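# Does cold fruit make a better smoothie? My food science project

I picked smoothies because I drink one almost every morning and figured I'd never get bored. Mostly true! The question was simple – does chilling the fruit first change how long the drink stays mixed before it splits into foam on top and juice at the bottom?

I bought everything at Gorero, the little market by my bus stop, and used the plain Kaimal yogurt for every batch so that part stayed the same. Each batch got 300 grams of fruit and I made 4 in total, two with chilled fruit and two with fruit left out on the counter.
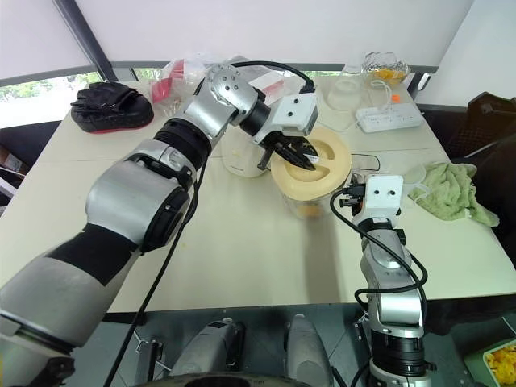 My first plan was to judge the splitting by eye, and that went badly (I kept changing my mind about where the foam ended). So I taped a paper ruler to the glass and read it every five minutes instead. Much better, though the tape peeled off once and I had to redo a whole batch in May, right before my math final.

The chilled batches held together longer both times. The room temperature ones tasted sweeter to me, but my sister disagreed and she drank most of it, so who knows.

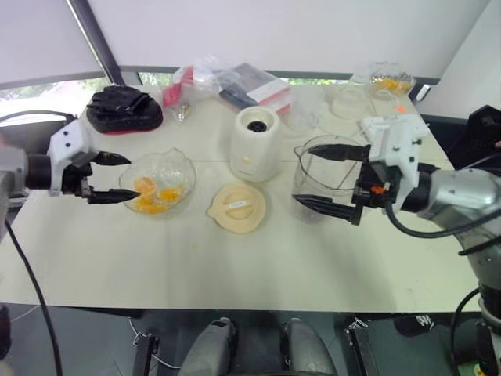
*Mandarin segments in the glass bowl, with the blender jar.*

If I did this again I'd try bananas, and I'd buy stronger tape.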